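Skesta Match Records
README

Hello, and thanks for taking a look. Skesta is a collection of records from lower-league soccer, put together for people who like to poke around in results, lineups and player absences. It began as a private spreadsheet, grew a second tab, then a third, and at some point it seemed kinder to everyone to tidy it up and share it.

What you get

There are 2,293 matches in the current release, spread over 17 seasons. Each match has one row in matches.csv, with the home side, the away side, the score at halftime and full time, and the attendance if we could find it. A second file, absences.csv, lists players who missed a match through injury or suspension. The two files join on match_id.

Clubs go by the short name their own supporters use, so you will see Grasow and Toft and never the long official versions. Clirgate moved grounds partway through, and the ground column follows them to the new place — please don't use it as a stand-in for the club name, as I once did for most of a winter.

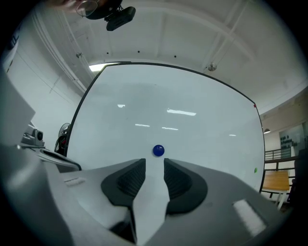
Absences are the part I'm fondest of, and also the part that needs the most patience. A player listed as "out" was reported unavailable before kickoff. A player listed as "doubt" was reported as uncertain, whether or not he ended up playing. Where a club gave no reason at all, the reason column is left blank, and I'd ask you to leave it that way.

Known gaps

Attendance is missing for 900 matches, nearly all of them in the early seasons. Cup replays are left out. Loan players sit under the club they turned out for that day, which can make a squad list look rather crowded in November.

Loading the files

Everything is plain comma-separated text in UTF-8. If you only want a quick look, sample.csv holds 100 matches and opens happily in any spreadsheet program.

Corrections are very welcome. Please send the match_id and a note on where you found the right figure, and it will go into the next release.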